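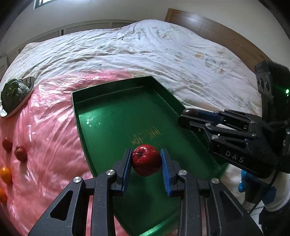
Notebook – fruit handling and tray surfaces, bench 2

Print this page | E-mail this page

November 30, 2023

Carried on with the apples. Purpose of today's work was to settle how we record skin marks before the January batch, and to decide whether the shallow green tray stays in use as the standard resting surface. Ilgın Tekin had asked for both to be written up in one place. The last notes on the subject are split between two books and one of them is missing its index.

Apples

Red ones only today. The Caton lot is from cold store, the Fekete lot came by van and had been at room temperature overnight. I kept them in separate crates with the lids off. Labels went on the crates and none on the fruit, as the adhesive lifts the wax and leaves a dull patch that is later written down as scuffing. That error is in the October figures at least once, see the margin note on the sheet for crate C.

Small pale speckles on the skin are lenticels and are not to be entered as defects. I have found them entered as "spotting, light" on several of the older sheets. On a glossy red skin they stand out more than on a green one, which probably explains it. Wording for the sheet from now on:

Speckle, natural – leave blank.
Speckle, sunken or brown at the centre – enter as pitting, give position relative to the stem.
Scuff – dull under a raking light, no break in the skin.
Bruise – soft to the thumb. Do not enter on colour alone.

Position is given with the stem cavity as twelve o'clock when the fruit lies on its side. Ilgın prefers degrees. Clock positions are quicker to call out across the bench and I can't see that we need better than thirty degrees for anything we do with the numbers. Left open.

Stem cavities need looking into properly with the small torch. They read as dark under the bench lights whatever is in them. Two of the Caton fruit had fine russet running out of the cavity over the shoulder, and I would have passed both without the torch. One Fekete apple had a split at the base of the stem, dry, old, no smell. Put aside and cut: clean below the skin.

Hold by the sides at mid-height when moving fruit to and from the tray. Fingers over the shoulder press on exactly the part we then have to grade.

Tray

Shallow, rectangular, green, raised rims. Glossy with a metallic look, gold Chinese characters on the floor. I had assumed these were a maker's name. Ilgın thinks a greeting and is going to ask. No bearing on the work, but the inventory has a blank in that column and it gets queried every time.

Points in favour. The rim stops fruit rolling, which the flat boards do not. It wipes clean in one pass. Green behind red gives a clear outline, so that diameter by eye against the card is easier than it is on the white board.

Points against. Glare. With the bench lights at full the rims carry bright highlights and the floor throws light up on to the underside of the fruit. A glossy apple then shows a second highlight low down, and that is easily taken for a scuff. The lettering washes out too at a low angle, which at least serves as a check: if the characters cannot be read from the grading position, the lamp is wrong.

Tried three lamp arrangements with the same fruit:

a) Overheads only, full. Worst. Rims too bright to look at comfortably, lettering lost.
b) Overheads off, 4,000 K side lamp at arm's length, left. Good on scuffs, shadow side of the tray too dark for the cavity.
c) As b) with the Vastmont diffuser clipped on and a sheet of white card opposite. Best of the three. Slight highlight still along the near rim, tolerable.

Use c). The card should stand upright and not lean on the tray, it slid twice.

Turning the tray at a slant to the bench edge also helps, far end away and to the right. The long rim then no longer reflects straight back at whoever is sitting. I have put tape marks down for the corners. Please leave them – the cleaning sheet says tape comes off at the end of the day and I have crossed that line out for bench 2.

Matt liner: tried a piece of the grey Clondar mat cut to fit. Kills the glare entirely, but the apple no longer stands out as well and crumbs of stalk get under the edge. Not adopted. The offcut is in the second drawer.

Weighing

Balance drifted after lunch. Check mass good at 66 g, then reading high on the second check. Re-levelled, fine after that. Fruit 14 repeated: 262 g both times. Everything weighed between the two checks is marked with a cross and should be done again before anybody uses it.

To do

Re-weigh the crossed entries.
New sheets with the wording above, old ones out of the folder.
Second diffuser, if Vastmont still sell that size.
Ask again about the Fekete crates, they want them back empty.
Ilgın to fill in the inventory line for the tray.

Print this page | E-mail this page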